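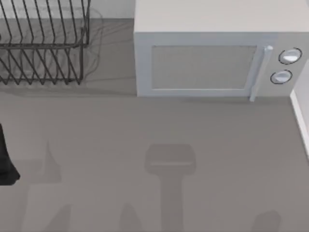
Sim kitchen task: how much should I vary the start of each example?

I'm collecting demonstrations in simulation for a two-arm setup and I'm not sure I'm doing the resets properly. The task is to open the microwave door by its handle and leave it open. The layout is a plain grey counter with an empty wire dish rack on the left and the microwave on the right, its handle between the door and the two dials. I drive both arms by hand and save the top view along with the joint positions. So far I have 149 examples, all begun from the same arm pose with the microwave in the same spot. The policy I trained on them does well from that exact start and poorly from anything else. If I shift the microwave even slightly, the gripper closes on air to one side of the handle. Should I throw these out and start again, or add to them? And is it a problem that the arms are mostly outside the top view at the start of an example?

Posted by Zoriana Kravchuk

Rongrong Qiu

Keep them. They are good examples of one start, you just have too many of that one. I had the same trouble on a drawer task in April and fixed it by adding to the set.

What I would do:

Move the microwave a little at every reset, sideways and in angle. Let a script choose the position. If you choose by hand you will keep going back to the places you find easy to reach.

Change the start pose of both arms as well, including the one that does no work. Otherwise the policy can learn the motion from the joint readings and hardly use the picture.

Record some examples where you begin with the gripper slightly off the handle and correct it. Your present set probably has very few of these, and they are what the policy needs when it misses.

I went up to 495 in total, but most of the gain came from the first 100 varied ones. Train again at that point before you record more. When you train, draw from the old and new examples evenly, or the fixed start will still outweigh the rest.

On the view: an arm out of sight at the start is fine as long as the joint positions are saved with the same time stamps. What matters more is what you can see at the moment of the grasp. From straight above, height is hard to judge, and a handle on the front of a microwave is a poor thing to look at from there. Add a wrist view if your simulator allows it. You can replay the saved joint positions and render the second view afterwards — no need to drive them all again, provided you also saved the state of the door.

Cuiping Tan

Just randomise everything, colours, lights, the lot. Worked for me.

Anqi Yu

I agree with Rongrong on keeping the old ones, less so with randomising everything at once. If the result gets worse you won't know which change did it. Do positions first, then lights.

One thing to check on lights. The grippers throw soft shadows on your counter, and with the arms themselves mostly out of the picture those shadows are the main clue the top view gives about where they are. A policy can come to lean on that. I would move the light in a share of the new examples and see whether the success rate drops. Mine did, badly, and only recovered once the light position was part of the reset script.

Also keep a small test set of starts that you never train on. I use 9 fixed microwave positions and run each one several times after every training. It's dull but it stops you judging by the last run you happened to watch.

Zoriana Kravchuk

Thanks, all. I did save the door state, so I'll replay the old ones with a wrist view and write the reset script tonight. Light position goes in after the first 100 new ones.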